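Triravthorpe Table Swap – your questions answered
Last updated 2024-07-22

We get a lot of lovely emails about the swap, and many of them ask the same things, so I've put the answers in one place. If yours is missing, write to me (Lesego Fourie) using the form on the Contact page and I'll get back to you.

What is the Table Swap?

A morning of swapping old furniture, mostly tables, but also chairs, stools, shelves and the odd chest of drawers. You bring a piece you've grown tired of and go home with one you like better. No money changes hands for the furniture itself. It is such a good way to spend a morning, and the conversations in the queue are half the pleasure!

When and where is the next one?

In September, in the Sheehan hall on the Rurncombe road. The date goes up on the home page as soon as the hall has confirmed it. Doors open at ten for people bringing furniture and at eleven for everyone else.

Does it cost anything?

Entry is £3 for adults and free for children. That pays for the hall and the tea urn.

Do I have to bring something to take something?

For the first hour, yes. You get a paper token for each piece you bring, and one token gets you one piece. After noon whatever is left is open to all, token or no token, and I've seen some cracking things go at that stage – a drop-leaf table with both leaves sound went to a student who had only popped in for a cup of tea.

Can I bring more than one piece?

Up to two large pieces per household, please. Small things like stools and plant stands don't count towards that.

What condition does it need to be in?

It should stand up on its own and be safe to sit at or on. Scratches, rings, faded tops and ugly paint are all fine, and plenty of us come looking for exactly that. Please leave out anything with live woodworm, broken glass or a strong smell of damp. Sofas and armchairs need their fire label still attached.

How do I know if my table is solid wood, veneer or something printed?

My favourite question! Look at the end of the top, where the boards have been cut across. On solid wood the lines of the grain carry on over the edge and you see the ends of the rings. Veneer shows a thin layer on top of something plainer. With a printed finish the pattern often repeats, so find a knot and then see whether its twin turns up further along. The underside helps too, as makers seldom bother to dress it up. 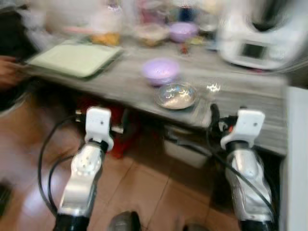

A table with a grey wood-grain top.

Grey tops come up a lot in emails, so a word on those. Oak left outdoors goes silver by itself, and indoor oak can be greyed with a stain or a limed wax. Plenty of others are made grey from the start. If you're planning to sand, find out which sort you have before you begin, and try a patch underneath first.

Can white rings be taken off?

Very often, yes. A white ring usually means moisture in the finish and not in the wood. Rub it gently with a soft cloth and a little furniture wax, going with the grain, then leave it overnight. Black rings have gone deeper and normally need sanding. I have one on my own kitchen table and have grown fond of it.

My table wobbles. Is it worth bringing?

Please do! Most wobbles are a loose bolt or a dried-out joint. There's a mending bench by the side door with clamps, glue and screwdrivers, and people there who really enjoy this. Glued joints have to stay clamped for a good while, so come early if you want yours done on the day.

Will it fit in my car?

Measure the boot opening as well as the boot. The longest table we've had go into a hatchback had a 63-inch top, with the legs off and the front seat pushed right forward. Bring a blanket and some rope.

Can you deliver?

We can't, but Fluner, the van people in Triravthorpe, will carry swap furniture locally if you book with them beforehand. Prices are on their own page and you pay them direct.

What happens to the leftovers?

If it came with you and it's still there at two, we ask you to take it home again. The hall has no storage at all. Anything you can't face carrying back can go on the notice board with your phone number, and it may well find a taker within the week.

Are dogs allowed?

On a lead, yes, and there's a water bowl by the porch.

Can I help?

Yes please! We always want extra hands for setting up and for carrying things to cars. Helpers get in free and have first go at the cake.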